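**To:** Gudari Fund, small grants desk
**From:** Maham Kazmi, Penton Recipe Project
**Re:** Progress report, second half of the grant

Hello all,

We are past the midpoint and I have a lot to tell you! When we applied, the plan was to collect family recipes from people in Penton and the Kongate neighborhood, test them in a home-sized kitchen, and print them on cards that can live next to a stove and get splattered. That is still the plan. Most of it is going well, one part is behind, and I'd like your okay on a small budget change, which you'll find near the end.

## Collecting

We have 300 recipes in hand, which was the target for the whole grant. I thought we'd be begging people for them by now. What happened is that the Thursday evening sessions at the Kongate branch library took off. People came in with one recipe and went home to look for the next one, then came back with a sister or a neighbor. We got dumplings, bean soups, four different opinions about cornbread, a vinegar pie, and a pickled cabbage recipe that has been copied out by hand so many times that the amount of salt has changed in every version. (We are printing the one from the oldest copy and putting the others on the back.)

The recipes come to us in every state you can imagine. Some are typed. A good number are on the backs of envelopes. Several have no amounts at all, and for those we sit down with the cook, hand them a bag of flour and a bowl, and weigh what they put in. This is slow but it's my favorite part of the job, and the cooks seem to like it too. "Until it looks right" turns out very differently in different houses.

Khoa Đoàn has been running the interviews in Vietnamese as well as helping in English, and the collection is much better for it. We had only a couple of Vietnamese recipes at the end of the first half. Now there's a whole section, with the notes printed in both languages on the same card. He also caught a mistake in our form: we asked for "serves how many," and a lot of cooks left it blank because they cook for whoever comes. We changed the line to "what pot do you use?" and have been getting useful answers ever since.

## Testing

Every recipe gets cooked at least once by someone who has never made it. If the tester has to guess, we go back to the person who gave it to us and ask. Testers write straight on the draft, and they've been wonderfully blunt. My favorite note so far says only "when do the onions go in."

The trouble spots are nearly always the same:

- oven temperatures, above all for recipes that started in a wood stove or a very old gas one
- can sizes that are no longer sold
- "a packet" of yeast, gelatin or seasoning
- frying steps where the heat should drop partway through

We now have a one-page guide for testers that covers these, and it has cut down on the back-and-forth quite a bit. I'm glad to send it along if any of your other food groups could use it.

Bread has been harder. Flour behaves differently in a dry January kitchen than it did when these recipes were written down, and two of our testers had loaves that would not rise at all. We've asked all the bread testers to write down the room temperature and the brand of flour, and those cards will go out in the last batch so there's time for a second bake.
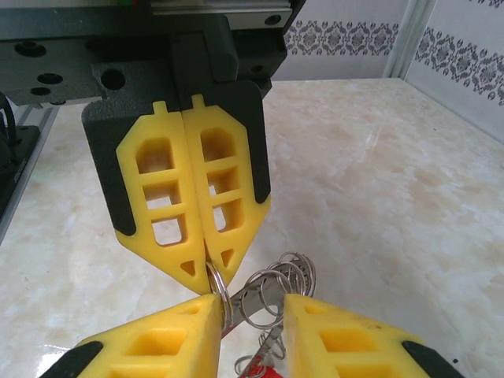
*A bundle of metal rings over the pale marble countertop.*

## Cards and printing

The first batch of 24 recipes is designed, proofread and printed. Perić did the printing and was patient with us through three rounds of paper samples. We began with a glossy stock that wiped clean very nicely but couldn't be written on, and the cooks told us right away that a recipe you can't write on is no good. We switched to a heavier uncoated card. It will stain. I've decided that's fine.

The layout changed too. We had the story at the top and the ingredients underneath, and the testers kept flipping the card around to find what they needed. Ingredients and steps are now on the front in large type, with the story, the cook's name and any variations on the back. The type is big enough to read from a step or two away, even with steamed-up glasses - I tested this one myself.

Names took more care than I'd expected. Some people want their full name on the card, some want only a first name, and one family asked that the recipe carry the name of a grandmother with nobody else mentioned. Each cook now signs off on the exact wording before we go to print. It adds a few days to every batch and I would not give it up.

## What's behind

The school sets are late. We had planned to have them in Penton classrooms by now, and they aren't there yet. The reason is allergens. Each card for school use needs a checked allergen line, and we did not leave enough time for that in the schedule. It's careful work, especially with bottled sauces and spice mixes, where the label has to be read product by product and may change the following year. Khoa has taken this over from me and has set up a simple sheet so that two people check every card separately. The sets should be ready in time for the spring cooking units, and the teachers know about the new timing.

Our audio recordings are also a bit behind. We have the sound files, with cooks talking while they stir and chop, but few of them are trimmed and labeled. Some are lovely. In one, a man explains his fish stew and then argues with his brother about it until the recording stops.

## Budget

Spending is on track overall. Printing for the first batch came in under what we had set aside, and testing groceries came in over, mostly on account of butter, fish and the extra bread rounds.

I'd like to move $2,000 from printing to groceries and tester costs. Printing would still have $4,000 left for the remaining batches, and Perić has confirmed in writing that this covers them at the present card size. Nothing else in the budget would change. If you need this on your own form, please send it over and I'll fill it in the same day.

## Next few months

The second batch goes to the designer as soon as the last soup cards are signed off. After that come the school sets, then breads. We will also hold two more Thursday sessions at the library, both for desserts, which were asked for again and again (and which I suspect will be the best attended of the lot).

There will be a supper at the end, with dishes from the cards made by the people who gave them. We don't have the hall booked yet - the one we want in Kongate is waiting on a new stove - but I'll send the date as soon as there is one, and we would love to have you there. Come hungry.

A packet with the first batch of cards is in the mail to your office. Please cook from them, and if a step doesn't make sense, write on the card and mail it back to me.

With thanks,

Maham Kazmi
Penton Recipe Project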